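Drineten Opens Its New Slots Lobby With Free Spins for Wollomen Members

2018-04-17

I've been itching to share this one! From today, anyone who plays at Drineten can try our new slots lobby, and if you're already in the Wollomen loyalty club you get 57 free spins just for looking in.
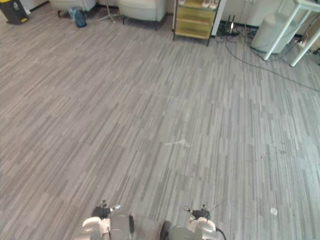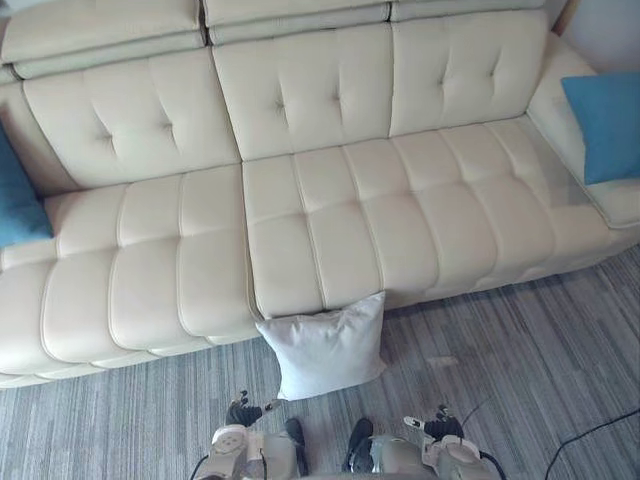 Reading time: 2 minutes

So, what's in it? Over 200 games to start with, a lot of them old favourites and a good few I'd never played before we started testing. My own pick is Radwan, a desert-themed slot with five reels and a bonus round that had me missing my bus stop twice. If you like things calmer, try Kitura, which is all koi ponds and soft music and pays small prizes fairly often.

The lobby itself was put together by Sang Ngô and the games team, and they've done a lovely job of it. You can sort by theme, by smallest stake or by newest first, and (my favourite bit) hide any game you don't fancy seeing again. I asked Sang what took the longest. "The search box," he told me. "People spell slot names in ways you wouldn't believe."

Claiming the spins is easy. Log in, open the lobby, type the code 2303 in the promotions box and they'll land in your account straight away. They work on Radwan and Kitura only, and you've got 4 days to use them once they're in. Anything you win needs to be played through once before you can take it out, and the full terms are on the promotions page – please do give them a read.

Not a Wollomen member yet? Joining is free, and new members can claim the same spins until the end of June. We'll be adding live tables to the lobby over the summer too, so keep an eye on your inbox for those.

Players must be 18 or over. Deposit limits and time-outs can be set under My Account, and our support team is happy to help you with either.

Press questions can come to me through the Drineten media page.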